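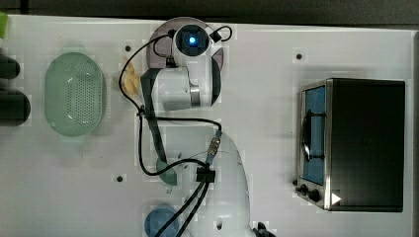

White table, mint-green colander on the left, arm in the middle.

June, notebook, started 4:40 pm

Tour prep for Hedora again. Their backline is sitting in my half of the shop and the guitar amp is the problem child. The complaint was "it hums and then it gets angry," and I have to say that's pretty much what it does! Hum at 120 Hz, so I went straight for the filter caps. Two of them were bulging at the top. Swapped both, let it idle for 20 minutes, and the hum dropped way down – still a bit there with the volume past 7, but you'd never hear it over their drummer.

The tremolo is another story. It ticks. I moved the wire that runs past the preamp tube and the tick got quieter, then I moved it back to be sure and it got louder, so at least I know where it's coming in. Want to reroute it properly tomorrow with fresh eyes.

Played through it for a while with the shop guitar (someone has put flat-wounds on it, please tell me next time) and it sounds lovely, kind of chewy when you dig in. I got carried away and worked through the whole opening number from the Cillbridge show, the slow one they've been stretching out live. My metronome note from rehearsal says 166 for the double-time ending and the tremolo can't keep up with that at all. The speed pot runs out well before. I could change one cap in the oscillator to push it faster, but then they lose the really slow swampy end, and they use that all over the Abella songs. Need to ask the band before I touch it.

Other bits. The Zandari pedal has a cracked input jack, new one is on order. The bass cab rattles on low E and I think it's just the back handle, tightened it and it stopped, but I only played it quietly. Try again loud when the neighbors are out. Footswitch cable is fine, the plug was full of gunk.

Still to do: reroute tremolo wire, bias check once it's good and warm, label the spare fuses.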